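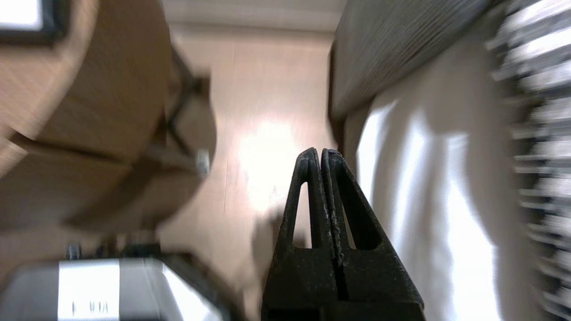

Lists > Furniture repair > Tables and legs > Re: round top rocks on angled metal legs

On 2019-08-20 a member of the Dirnenau list wrote:
> The table is an Alberg, wooden top with a rounded edge, black metal
> legs that cross underneath. It rocks if you lean on one side. I have
> tightened everything I can reach. Is it the floor or the frame?
> The floor is light wood-look, laid last July.

Check the floor first. Put a 200 cm straightedge across the spot and look for light under it. A gap under 3 mm will not explain the movement you describe.

If the floor passes, turn the table over on a blanket and measure both diagonals between the feet. They should match to within 4 mm. If they do not, the frame was bolted up under tension:

- loosen all bolts one turn, top plate included
- set the table upright and let it settle on its feet
- retighten the crossing point first, then the top plate

Do not use longer screws into the top. Mine came with the wrong ones and two of them bottomed out before the plate was tight – it felt solid until somebody leaned on the rim.

The Van Wijk foot caps fit some of these frames, but check the thread before ordering. Vellirer sells a felt version that I would avoid on a smooth floor, as the table then slides.

Please post the diagonals either way.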